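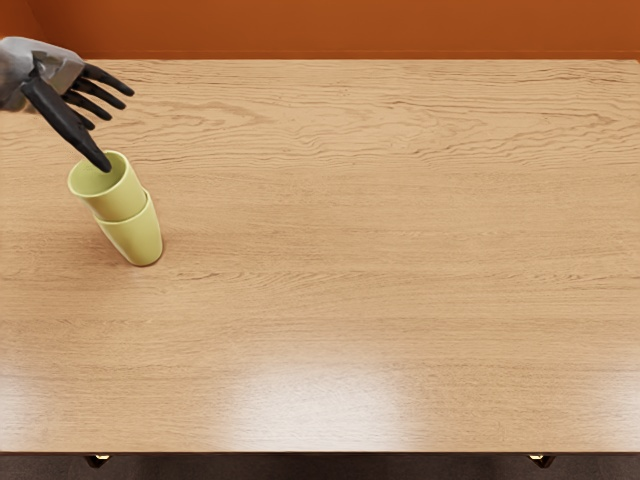 March 23, 2020. Third read-through of the Stakska proofs, and I'm finally past the preface. The book is a collection of devotional essays, translated, with a long introduction by Ververidis that I still think goes on for five pages too many. My main worry this time is the chapter order. The fourth and fifth essays sit in one another like those two pale cups, the second going over the same ground as the first with only the rim showing, and I'd sooner have them split up so a reader gets some air in between. I've pencilled a swap with the essay on patience and will see if it survives the night.

Spelling of names is still all over the place. Jamura has one "m" in the introduction and two in the notes - I've gone with one throughout and put it on the style sheet. The footnote numbering slips after the third chapter as well, so every cross-reference from there on wants checking by hand. Joltis (the printer) quoted for 500 copies on the cream paper, and the lot comes under job number 3065 if anyone rings them while I'm away from the desk.

Word count for the review we're sending out with it: 1355. Too long! I do love the bit about the author's plain style, but I say it twice and then quote a whole paragraph to prove it. Cut the quote, keep one of the two.
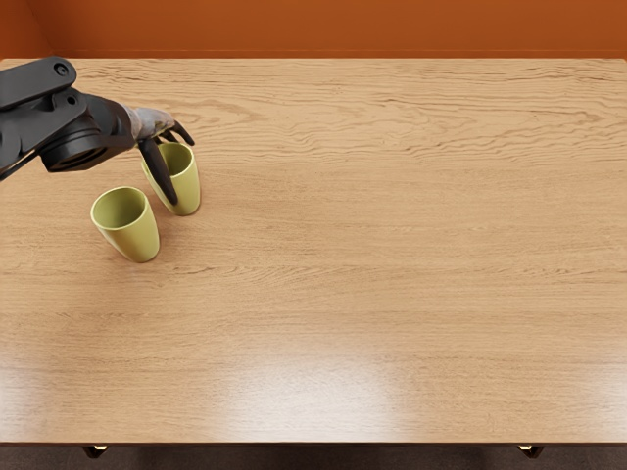 Inger Thorlacius read the draft review over lunch and thinks it praises the man more than the book. She'd like at least one sentence on what the translation loses, the rhymed passages especially, and she wants the word "masterly" gone altogether. Fair enough, I suppose. I've taken out "masterly" and left a gap for the rhymes until Nusrat Bandara sends back her marked copy.

Still to do: index, back cover text, ask Joltis if May is fixed.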